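Residents' Forum > Drurnley Court > Flooring and noise

Drurnley_Lettings
Posted Aug 10, 2025
Members are reminded that bedroom floors on the upper storeys should be covered between the hours of rest. The revised guidance was circulated in June. Comments are invited in this thread.

memum_block_c
We acknowledge the guidance. However, a fitted carpet in a flat of this size was quoted to us at 900 pounds, and the lease refers only to "suitable covering".
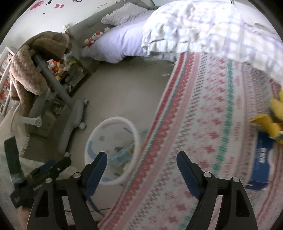 In our view a rug with a proper underlay meets that wording, and we ask that the office confirm this in writing.

nekelel_tenant
I must disagree with the previous member. A rug covers part of a floor – footsteps at the margins are still heard below.

memum_block_c
The lease does not say "whole floor". I would refer the member to clause four.

Drurnley_Lettings
Both points are noted. A rug with underlay will be accepted until the clause is reviewed. Complaints should be sent to the office and not posted here.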